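2024-06-07
Paste and registration notes, Park room

Mixed the second lot of starch paste, batch 3921. 88 g of powder to the usual jug, cold water first, stirred until the lumps went, then left to stand for 60 minutes. It came out thinner than the January mix. Ekrem Tokgöz thinks the powder from Clullach is ground finer now and takes up water differently. I have kept a jar back with the lid on to see if it thickens overnight.

Hung two test drops on lining paper. Left one soaked for the full time on the label, right one for half that. The right one slid well but lifted along the seam at the bottom when I went back to it after lunch. Left one stayed flat. I rolled both with the same hard rubber roller, so I don't think pressure explains it.

Seams on small fruit patterns are harder to judge than stripes. With stripes you see a bad match right away. With fruit the eye fills in the gap and you only catch it at a leaf or a stem. Ekrem wants us to check every drop at three heights and write the offset on the back of the offcut in pencil. Agreed. 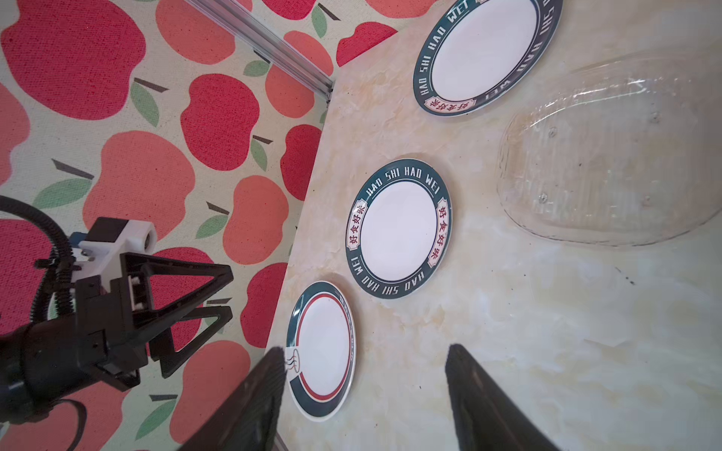
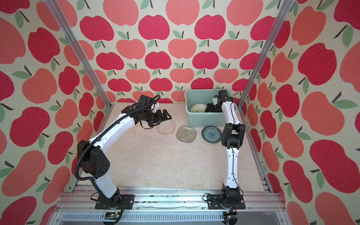
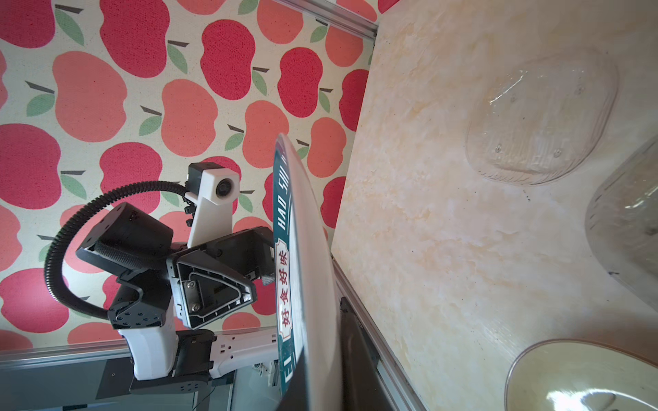
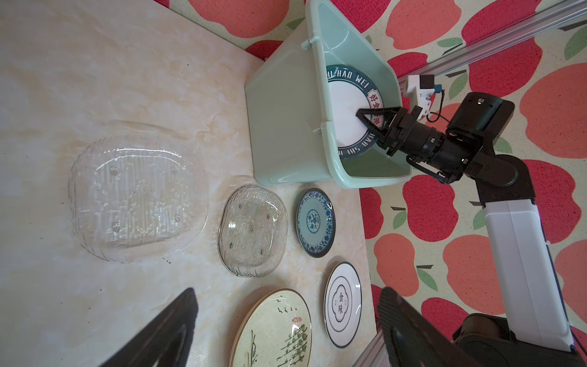 Apple print with the pale marbled top, all four.

Color. The two reds on the Skustwood proof are too close together under the tube lights. By the window they separate fine. Asked for the lighter one to come up a step toward pink and for the green to be left alone. They want the marked proof back before they cut another roller, so it has to go in the mail with the offcuts.

Trimming: new blade every drop. I tried to get 2 drops out of one blade and the second tore at the ceiling line where the paper was still soft. Tear is on the Ultcombe sample, top left, saved in the flat drawer.

To do:
Weigh what is left in the powder tub.
Repeat the half-soak drop with thicker paste.
Ask Clullach whether the grind changed.
Find the long straightedge. The short one walks when you lean on it.
Pull the left drop dry and see how much lining comes away with it.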